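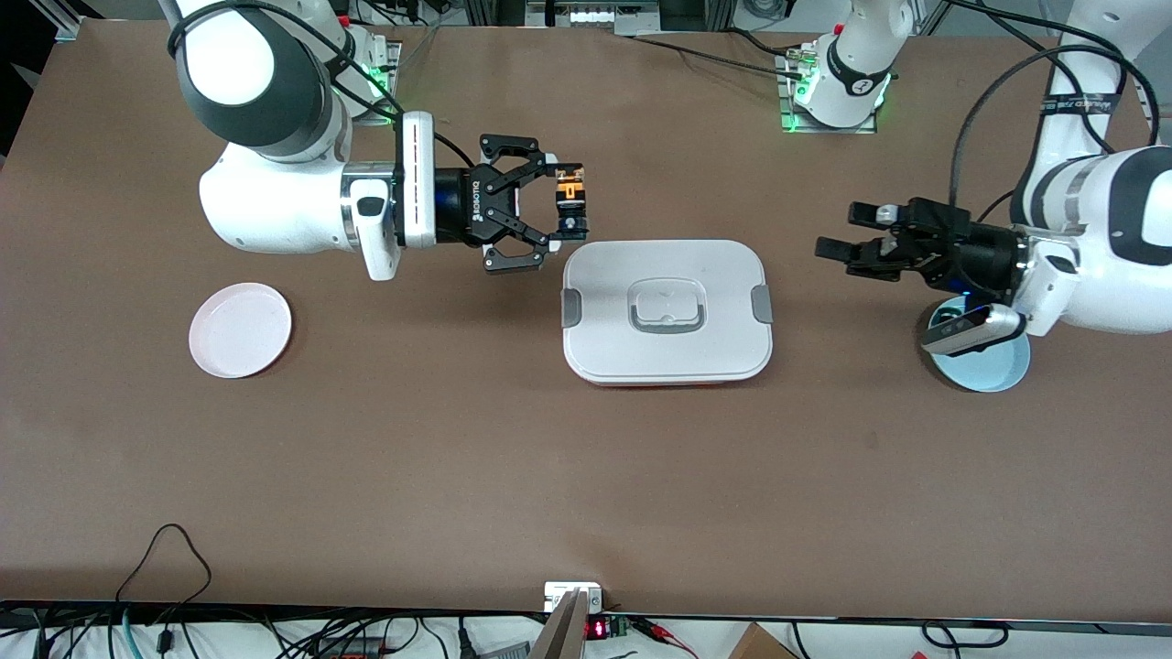 En Bornisham llevan desde octubre sin oficina de correos y con una promesa: la semana laboral de cuatro días fijará población. Vratislav Vrabec, el concejal que la defiende, cita 43 empresas adheridas. Pregunté en dos y en ninguna supieron decirme qué día libraban.

«Libramos cuando se puede», resume Nassoro Mutiso, contable en Šimko.
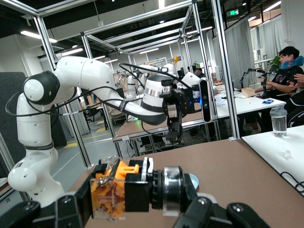
El plan costó 676 horas de consultoría, según el propio ayuntamiento. Del informe se conocen 30 páginas, casi todas de gráficos. Vrabec pide paciencia. Mutiso, de momento, sigue buscando piso en Saltdale.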